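Notebooks > Cell 6 > Diary

30 Oct 2024

In by eight. The left gripper was still sticking when it closed, same as last night, so I left the cell off and took the finger jaw out on the bench. There was grey fluff packed in behind the slide. I brushed it out, wiped the rail and put one drop of the Penduvov oil on it. Zane wanted to swap the whole unit for the spare, but the spare has a worse cable and I would sooner keep it for December.

Cable next. The right one had a kink near the plug and Benvinda had marked it with tape. I cut back 31 mm and fitted a new end. Nuno checked it with the meter while I held it bent both ways - five minutes each way, no dropouts.

The table had crept a little on the carpet, so I pushed it back to its marks and put fresh tape at the corners. Kylie read the levels off the screen and I shimmed one leg until she was happy.

After lunch we ran the cloth check with both hand-held grippers on the grey speckled square. Left gripper up by the far corner, right one down at the near corner on the same side, cables back along the forearms so they don't drag on the cloth.

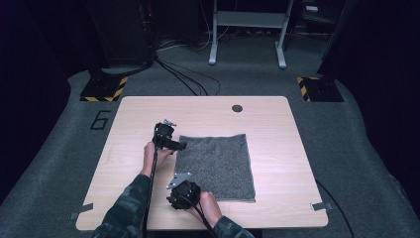 Afternoon

Logged 80 closes on the left jaw and it stuck on none of them. The right one is fine but the metal plate wants watching. One of its screws had backed out half a turn, and I have put thread lock on it and written it on the card.

Aurora rang from Grornia about the new jaw pads. They are in the post. Order number ends 273, in case I am off when they come.

Still to do: tidy the cable bundle by the stand, vacuum the carpet, find out who has the small hex keys. Zane says he hasn't - I will look in his drawer tomorrow.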